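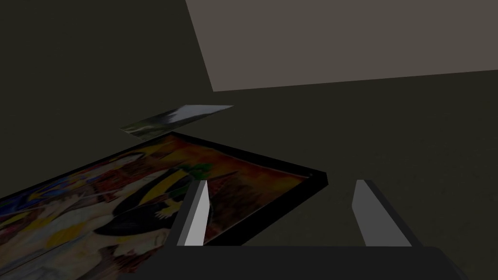
The Notura kneeboard, second version. For light aircraft and gliders, straps to either thigh, holds chart, plog and pencil. Main change is the tilt. Anything printed goes to nothing when you look along it - the little black-and-white print lying on the dark surface is down to a sliver, pale on the right, dark jagged bit like a mountain on the left, and good luck reading a frequency off something at that angle. So the top plate now lifts towards you and stays there. Old one lay flat on the leg and we got letters about it.

Notura Kneeboard Mk 2
Made for us by Lonis
In stock, leaves Groltwood next working day

What you get
Board with tilting top plate
Thigh strap, wide, elastic with hook and loop
Booklet of 16 clear sleeves, ring bound, rings at the top
Pencil loop (left and right, use whichever)
Spare clip spring

What you don't get
Pencil. Chart. Timer. The timer in the old set kept coming back with a flat battery so we've dropped it and taken the price down a bit.

Weight 576 g with the sleeves in, less if you take them out. Most people do take a few out. Fits A5 plates without trimming. A folded half-mil chart goes under the big clip, fold it to the leg you're on and tuck the rest behind.

Tilt
Four positions, including flat. Push the tab under the left edge and lift, it clicks. To drop it again push the same tab. Works with gloves on, thin ones anyway. Check full and free movement with the board on and tilted BEFORE you start up. In some side-stick types it's fine at any setting, in a few older tandem gliders the stick will touch the plate at full back. Use it flat in those or wear it on the other leg.

Strap
Goes round the thigh above the knee, not on it. Should be snug but you should be able to get two fingers under. There is a long strap as well, order it seperately, same fitting. The Dijkstra strap also fits if you've already got one from the old board - cut the stitched end loop and thread it through the slot.

Sleeves
Matt on the front, so less glare. Wax pencil wipes off with a dry cloth. Permanent marker doesn't, please stop asking. Put your circuit and joining notes first, that's our advice, the time you want them is when you're at 1,000 feet with someone else calling downwind.
Extra sleeves in packs, see Refills.

Colours
Black or grey. The green is finished and wont be coming back.

Questions we get
Will it take a tablet? Small ones, with the tablet clips (extra). Big ones no, too heavy for the hinge.
Left handed? Yes. Move the pencil loop across, turn the strap round. Tilt tab stays on the left.
Can I use it in a helicopter? People do. Check your cyclic clearance same as above.
Is it the same clip as the Mk 1? No. Wider. Mk 1 springs don't fit, we still have some Mk 1 springs on the Refills page.

Returns
Unused, in the box, send it back and we'll refund. Used, ring us and we'll talk about it. Hinges are covered, straps wear out and aren't. Boards bought before July came with the softer hinge pin - still perfectly usable, but if yours has started to sag send it in and we'll swap the pin free, you pay postage one way.

Collection from the Groltwood counter, mornings only, ring first.

Page updated Saturday, October 7, 2023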